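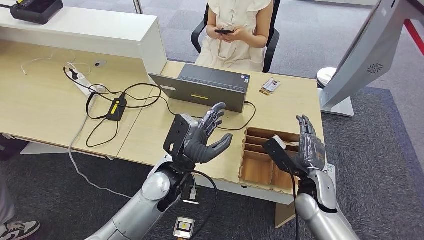 Zikivis cardboard desk organizer
Reviewed by Inna Yurchenko, 2024-11-28

I was ready to dislike a cardboard box sold as office furniture, and I'm still halfway there. It's a shallow brown tray with a row of narrow slots at the back and one larger open section in front. The dividers are thin cardboard too.

The slots are the good part. Pens stay put, and I no longer dig for the scissors. The open section is where my plan fell apart. Receipts, a charger, gum, all in one heap by the end of the first week.

Then there's the wear. After 2 months the top edges are going uneven, and I'm not rough with things. Gerrit Nel in our office says a shoebox would do the same job. He has a point, though a shoebox is deeper and you'd have to cut your own dividers.

It does sit nicely at the front corner of a light wood desk and leaves room for a laptop. Keep your coffee well away from it.

Worth it on sale. At full price I'd get plastic.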